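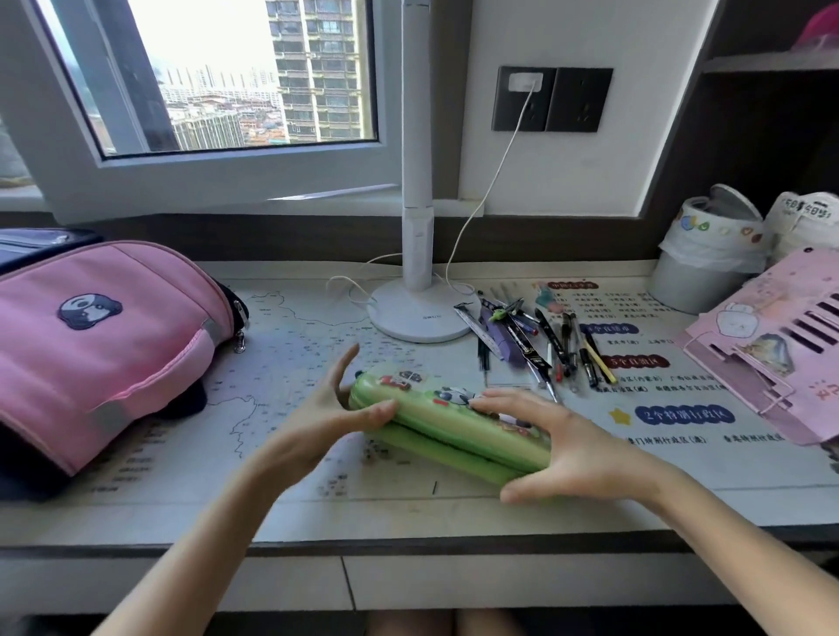

OK so it's budget season and I have opinions. Thread on buying gear for a small robot manipulation project, from somebody who has now done it badly once and okay once.

Background: I run the purchasing spreadsheet for our little group in Trinditville. There are six of us. I'm not the smart one, I'm the one who knows what shipping costs.

Last year we did what everybody does and priced the arm first. The arm is the fun part! Then we found out the arm is just the start and the mount, the cables, the spare fingers and the power supply all want money too – and by then we had none.

So this year I started at the other end. What do we want it to do? Tidy a kid's desk. Pick up a pencil case, put pens away, move a bag out of the way. Everyday homework-desk stuff.

That changes the shopping list a lot. A soft zippered pencil case squishes when you grab it. Gel pens roll. A school backpack flops over and is way bigger than any gripper you can afford. I wrote "backpack = two arms???" in the sheet and it's still there.

We got quotes from two places. Kimik came in at $1389 for a pair of grippers with swappable fingertips. Jaltuvum wanted $643 for one, fingertips glued on, and if you wear them out you mail the whole thing back.

Do the math on that before you get excited about the cheap one (I got excited about the cheap one). Two of theirs is $1286, so you save $103 and lose your grippers to the mail every time a pad wears down.

Misaki Ueda talked me out of it in one line: "how long does the project stop while it's in a box?" I asked Jaltuvum. Turnaround is 19 days. Nope.

Next thing, cameras. Please budget for a head-mounted one if you're collecting people doing the task by hand. You want the hands and the desk in view from where the person is looking. A tripod in the corner gets you a lovely shot of somebody's shoulder.

Also props. PROPS. I had zero dollars down for pencil cases, rulers, lamps and desk organizers, and they add up fast. Buy doubles of anything with a zipper.

Printed desk mats too, the busy kind with maps and lots of small text. Bijan Yazdani wants as many different ones as we can get, so the vision side doesn't only ever learn plain white desktops. They're cheap, they ship flat, just put them in.

Stuff I cut: the fancy rolling cart, the second monitor, and a maintenance plan from Abubakari that covered everything except the parts that break.

Stuff I refused to cut: spare cables, spare fingertips, and a line called "things we forgot." That line got used up first last year and I made it bigger.

Order goes in before December – Kimik's quote runs out then and I am not redoing this sheet. If you've run their grippers on soft stuff like pencil cases, tell me how long the fingertips held up. Replies are open.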